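Cahier d'atelier, 28 août 2026
Objet : budget pinces, deuxième tranche

Repris le tableau des achats. Il reste 3000 euros sur la ligne matériel et il faut que tout soit engagé avant la clôture, donc pas de nouvelle caméra cette fois. Priorité aux consommables et aux pièces qui s'usent.

Patins bleus : le devis Buvel est à 193 euros le lot de 60, port compris. Danthorpe est moins cher à la pièce mais ne livre pas les petites quantités. Je prends Buvel. À vérifier avant de signer : l'entraxe des vis, car leur plan n'indique pas la cote.

Pour les essais on garde les objets de la maison, boîtes de pommade, télécommande, briques de jeu. Rien à acheter de ce côté.
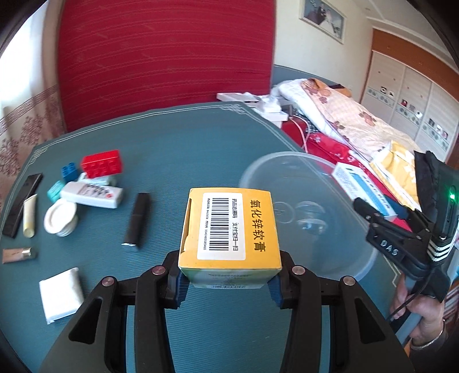 Câbles : prévoir des longueurs de rechange et des colliers. Le fournisseur habituel est en rupture, demandé un prix à Nyitrai, pas de réponse encore. Si rien ne vient, on passe par le magasin du coin et on note la dépense à part.

Poignées : deux pinces suffisent pour travailler à deux mains, mais aucune réserve si l'une part en réparation. Une troisième mangerait presque toute l'enveloppe. Clullico propose une location au mois, contrat à relire, surtout la clause sur la casse des doigts. Je penche pour la location, à condition que l'étalonnage soit compris.

Reste à chiffrer : visserie, stockage des données, une valise rigide avec mousse découpée. La valise peut attendre.
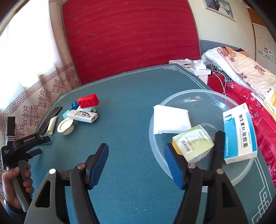

Remarque ajoutée par Danthorpe au bas du devis : les patins seuls ne règlent pas le jeu dans les pivots, mieux vaut commander les axes en même temps, sinon on redémonte tout deux fois. Ils consentent à livrer une petite quantité si les axes sont dans la même commande.

Ça change le calcul. Redemander à Buvel un prix avec les axes, comparer, et ne rien signer avant.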